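4.2 Where people sit at a shared table

The halls in Kendari and Flemby both replaced small square tables with long ones, and in both places the staff expected that people would talk to each other more. The questionnaire gives only partial support for this. Of the 165 people who returned it, most said they knew more faces than before, but few could name anyone they had met at the table.

The seating diaries help to explain the gap. People who came alone took the ends first, then the places nearest a wall. The middle of the table filled last, and usually with groups who had arrived together. Once a group was settled in the middle, the two ends were in effect separate tables. Győző Fekete found the same order of filling in his earlier work on station canteens, although his tables were fixed to the floor and ours could be moved.

Length matters here. At a table of 300 cm, a person at one end can speak to a person at the other without raising their voice, provided the room is quiet. At Flemby the tables were pushed together in September to make one long run, and after that the diaries record almost no talk from end to end. The general type, a long table with chairs and a wall close to one end, is shown in Figure 2.

Figure 2. A long table with chairs in a computer-rendered room. 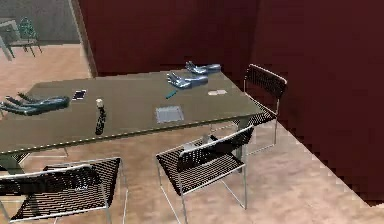 Anjani Mandagi, commenting on a draft of this section, thought we had made too much of length. In her view the ends fill first for the simple reason that they are easier to get into with a coat and a tray, and a person who sits there may be perfectly willing to talk. She would look at the width of the gap behind the chairs before saying anything about shyness.

We accept part of this. In Kendari the gap was narrow along one side, and that side was slower to fill on every day we kept a diary. The other side had plenty of room to pass, though, and people on their own still went to the ends. Ease of access may add to the pattern but does not seem to produce it alone.

Noise is a further difficulty. The Flemby hall has a hard floor and a serving hatch that stays open through lunch, and several respondents wrote that they had stopped trying to talk between noon and one. We did not measure sound levels, so these remarks are reported as they were given. Section 4.3 deals with the evening sittings, when the hatch was shut.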